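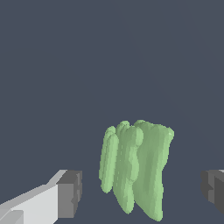
Green item between gripper fingers, computer render

County alerts moving to the Flulon app – anyone buying this?
Posted by creekside_n, December 17, 2023

So the county wants us to drop the free text alerts and install Flulon for evacuations, missing people, road closures, all of it. They say it reached 2,550 phones in the test. Reached how? My phone got it while I was asleep and I saw it at breakfast. I'd like to know how many people opened it in the first hour.
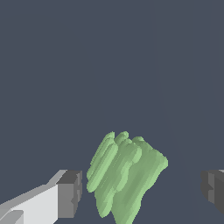 And the old texts worked on my mother's flip phone. The app won't. I asked at the front desk and was told to "have a family member install it."

gravelroad88
The texts were not that great. When the man went missing out by Hedegaard I got mine 13 hours late. He'd been home since lunch.

creekside_n
Fair, but a late text isn't proof the app is faster. Same people are typing the message.

two_porches
Here's what the paper ran back when they signed up. Read it and tell me where the test results are.
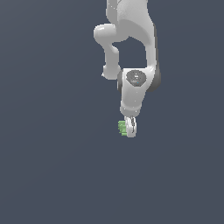

2 min read

"The app lets dispatchers draw a shape on a map and alert only the phones inside it. Grostero, which sells the system, said residents will get fewer messages that don't apply to them."

two_porches
That's the seller talking. The county's own notice is even thinner:
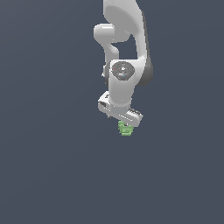

BENDORA, September – Residents are asked to download the Flulon app before the new year. So far 610 households have registered. Text alerts will continue "for a transition period."

gravelroad88
I signed up. The map part is good, I stopped getting flood warnings for the other side of the ridge. You folks want it to fail.

creekside_n
I want them to say how long the transition period is. 610 households is not the whole county, and the test number is phones, so you can't even compare the two.

mudroom
Does it need location on all the time? Mine asked twice and I said no both times.

gravelroad88
Yes for the map alerts. You can type in an address instead, it's under settings.

mudroom
Found it. It put my house in the river – trying again tonight.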